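Ivau Maple Play Board
Made by Bråten. Sold with or without the shape blocks.

We have been making the Ivau board for a good while now, and it is still the one I reach for when a friend asks what to get for a small child who already has plenty of everything. It is a thick, flat, pale piece of maple, big enough to spread a game out on and plain enough to leave on the kitchen table between games without anyone minding. Children build on it, sort on it, line things up along the edge of it, and (I have seen this in my own house) eat crackers off it.

The wood is finished with two coats of plant oil and nothing else, so you feel the maple when you run your hand over it. Please don't expect your board to match your neighbor's! Some come out very calm and even, others have a band of darker, swirlier grain or a little knot here and there, and we leave those in because we like them. If you have a strong preference, put a note with your order and Kerstin Forsberg will go through the shelf and see what she can find for you.

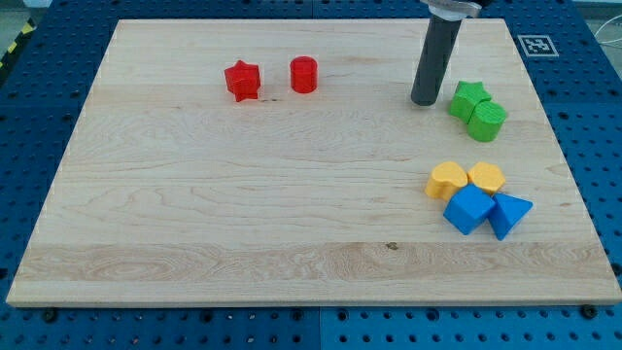

Fuseini Aidoo wrote to ask whether the board would slide around on a smooth tabletop, and added that his two girls had given up on the rug because the cylinders kept tipping over and the stars went under the couch. On a hard floor or a good solid table the weight of the maple keeps it where you put it, Fuseini, but if your table is very glossy we have thin cork dots you can stick underneath. Just ask and we'll tuck a sheet in the box.

The colored blocks are the Cletik shapes, stars and cylinders among them, and they are sold separately so that you can start small and add more at birthdays. They are chunky, easy to pick up, and stand nicely on end.

Care: wipe with a damp cloth and dry it right away. No dishwasher, please, and no long baths in the sink. When the surface starts to look thirsty, rub in a spoonful of oil and leave it overnight.

Price: 70 dollars for the board alone. Orders placed in January have all gone out, and new ones ship within 2 weeks. Questions about larger orders for classrooms go to Valter Strand in the workshop.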